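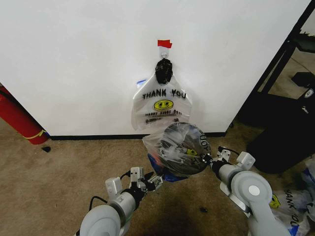 Chinyere Tijani told us flatly that people in Helwood would go on taking bags whatever the store charged, and that a dime was too little to notice. We wrote her remark on the first page of our notes and spent most of the term trying to prove her wrong. We are not sure we did.

The city says its bag fee has worked. Its flyer gives no baseline and no dates, so we did our own count in August outside the Baptiste market, standing by the exit from 4 p.m. until closing. We logged 1273 shoppers over 17 visits. Osaze Dauda kept the tally and Ladi Bako did the asking.

Just over 8 percent of shoppers walked out with nothing in their hands but a receipt, and we left them out of the rest. Among the others, reusable bags did better than we had guessed. But plenty of those were the thick plastic kind sold at the register, and a thick bag thrown out after two trips is hardly a win.

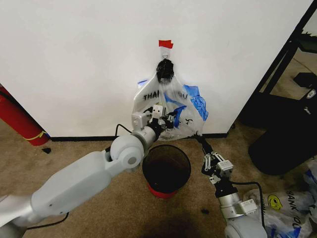 Did the fee cut the number of thin bags people took? Our count can't say, as we have no figures from before it began.

The store manager offered us a "before" number from memory. We didn't use it. Aminu Bashir wanted to compare with the Udix store across the river, where there is no fee, but shoppers there mostly drive and buy for the whole week.

We also asked what happens to thin bags at home. Most people said they reuse them as trash liners,

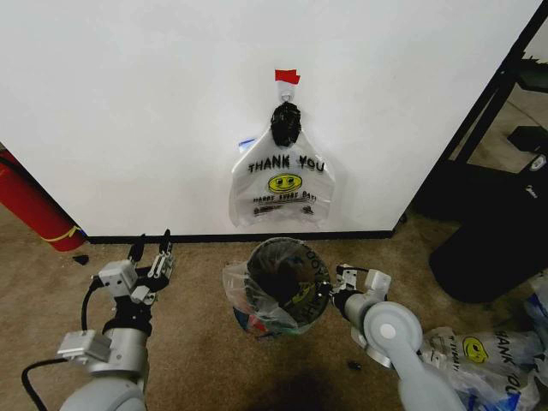

and if that is true, a drop at the register may just mean more liners bought off the shelf. The flyer skips this. Our survey was short and people like to sound careful with their trash, so we would not lean on it too hard either.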